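The workroom at Alow, in greys and whites

Gallery page, November
Words by Maëlle Dhillon

Hello again! I promised a little gallery page once the big tidy was over, and it is over, more or less (there is still a box of curtain hooks under the stairs that I am pretending not to know about). I've kept the introduction short for once – well, short for me – and most of what follows is about pale surfaces, which I have become very boring about at parties.

The room itself is the long one at the back of the Alow building, the one Tassanee and Nipon Khunthong used for framing before they moved upstairs. When we got the keys it was full to the light switches. Eighteen bags went to the tip, and a very patient man from Laltel took the old shelving away in his van and wouldn't even have a biscuit. Jozef Nijs sanded the door, then sanded it again after I put my hand on it.

Storage next. Everything small now lives in six shallow drawers, and everything tall stands in the alcove where the sink used to be. I wanted labels on the lot, Rungnapa Prasertsri wanted none, and we settled on labels inside the drawers, where they annoy both of us equally. The long shelf is 2219 mm from end to end, a number I now know better than my own phone number, and the gap behind it has already eaten two pencils and a tape measure.

We did argue over money as well. I'd put aside 900 pounds for the whole room and very nearly spent a third of it on one lamp. The lamp is lovely. The lamp is also still in the shop. We brought the old Erkatness one down from my landing, gave it a new bulb, and I've stopped sulking now that the evenings are drawing in and it's on by half past three.

Which brings me to colour, and to my favourite subject, what daylight does to a plain pale finish. I went round with the Thampi card for weeks, holding little squares up to things and squinting, and Rungnapa kept telling me that grey-white is grey-white and could we please have lunch. But look how much goes on in one smooth, plain stretch of it! It's a shade cooler on the left, it warms up through the middle, and there's a soft darker smudge of shadow with hardly any edge to it. I could look at that all afternoon, and some afternoons I do.

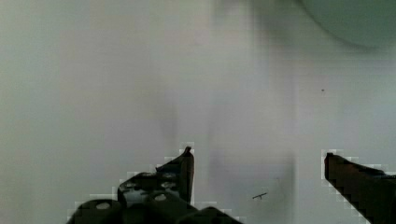
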